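Udberg round basket, small – review

Posted 11/16/20 by Joni Kokkonen

I bought the Udberg basket in September to sort out the end of the kitchen worktop, where small things gather and stay. It cost 20 pounds from Clendedholm, plus delivery, and I have used it every day since it came.

It is a round, woven wicker basket in a golden tan, with a rim slightly darker than the rest. Udberg do a bigger one as well. I measured the worktop first and the bigger one would have stuck out past the bread bin, so I went for the small.

Build

The weave is tight. I ran a pair of old tights over the inside, a trick my mother used on cane chairs, and they snagged in 2 places, both near the base. A bit of fine sandpaper dealt with those. There was some dust in the bottom of the parcel and a faint smell of hay for the first week. Neither has come back.

Mine sat very slightly uneven when new. I put a heavy cookbook in it overnight and it has been level enough since. I would not call it a fault at this price, but if you want something perfectly flat, buy a tray.

What it holds

Boxed things suit it best. Loose teabags and sachets slide to the middle and you end up digging. Boxes can lean on the side or on each other, and you can see what you have got without lifting everything out.

A round basket does waste space with square boxes, there is no way round that. The long ones want to go across at an angle and the small ones fill in below or beside them. I spent longer than I should have trying to get everything to lie straight, then gave up and let them lean, and it looks better for it.

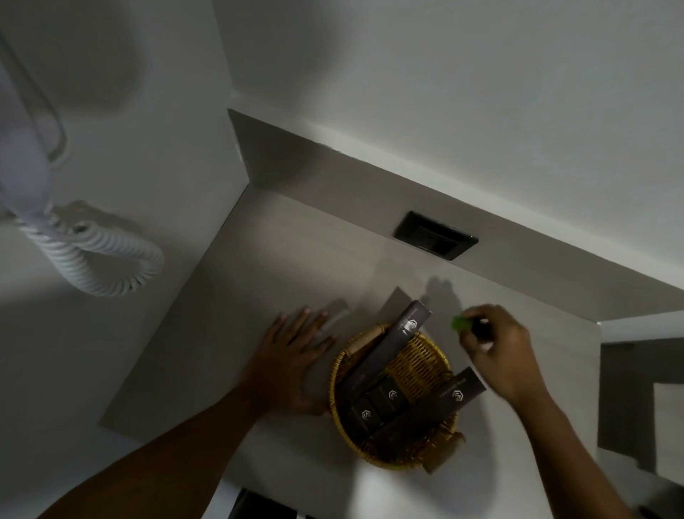
Colour and looks

Our worktop is pale grey with a matching ledge at the back and a plain white wall behind, so the tan warms it up a bit. Dark boxes look good in it. Bright packaging looks messier, though that is hardly the basket's doing.

Cleaning

Crumbs get into the weave. Turning it over and tapping the base shifts most of them, and a dry pastry brush gets the rest. The label says to wipe with a damp cloth and keep it away from the sink. I have followed that and there are no marks so far.

Compared with the Harahap

Before this I had the Harahap wire basket, which was cheaper and easier to wash. It scratched the worktop and small packets tipped through the gaps. The Udberg has done neither – it is also much quieter to put down, if you are making tea before anyone else is up.

Would I buy it again?

Yes, in the same size. I would like a flatter base and a square version, and Clendedholm could use less packing paper. For a worktop or a hall shelf it does the job.

Four out of five.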